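The Snack Bag Problem
How a tote, a tub and a stubborn friend finally got me to pack for a road trip properly

I have a confession about road trips. I'm great at the big stuff. Tires, maps, the spare key taped inside the spare jacket – all done two nights ahead. And then I throw the food in a bag on my way out the door, and by lunchtime I'm eating crumbs with a spoon.

Last May I drove the 600 miles up to Kaltodden with my friend Lenka Procházka, who can't stand this about me. We hadn't even made it to the Potwood exit before she asked for the chips. I told her they were in the tote. They were, too, underneath two bottles of iced tea and a jar of pickles! She held the bag up to the windshield and gave it a little shake, and it sounded like sand.

So this year she came over the night before and made me do it her way. Her way is a tote and a tub. The tote is for anything that can take a knock, so drinks, boxed cookies, things in sturdy wrappers. The tub is one of those clear plastic ones, nothing fancy (mine was 99 cents at Groen and used to hold Christmas ribbon), and it gets whatever crushes. Chips go in there, and they go in last, with nothing on top of them. I know, I know, it sounds like something you'd teach a six-year-old. 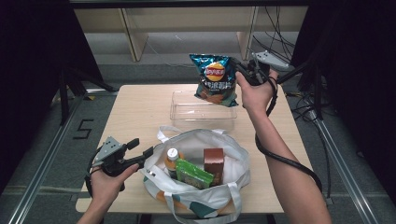

The tote part took me longer to get the hang of, to be fair. I always want to lay everything flat like I'm packing a suitcase, and Lenka kept pulling things back out and standing them up. Bottles go upright at one end. A tall box goes upright at the other end, so it works like a bookend, and the small packages lean in the middle where you can grab them without looking. If you've got handles that flop, leave them hanging outside the bag while you load. I lost a granola bar down the side of one for most of Nebraska once.

Where you put the two of them in the car matters as well. We had a real argument over it. I wanted the tub up front by my feet, and she said the passenger would be the one with chips on the brain, so the passenger should have it. She was the passenger, of course. We ended up with the tub on the back seat behind me and the tote on the floor behind her, and she could reach both if she unbuckled at a rest stop, which she did at every single one.

My neighbor Maarten Koster thinks all of this is silly. He drives a bakery van and keeps his lunch in an old Unex toolbox with a latch on it, sandwiches and all. He's offered to sell me the spare one for 33 dollars. I've been out to his driveway to look at it twice now, and I have to say the latch is very good.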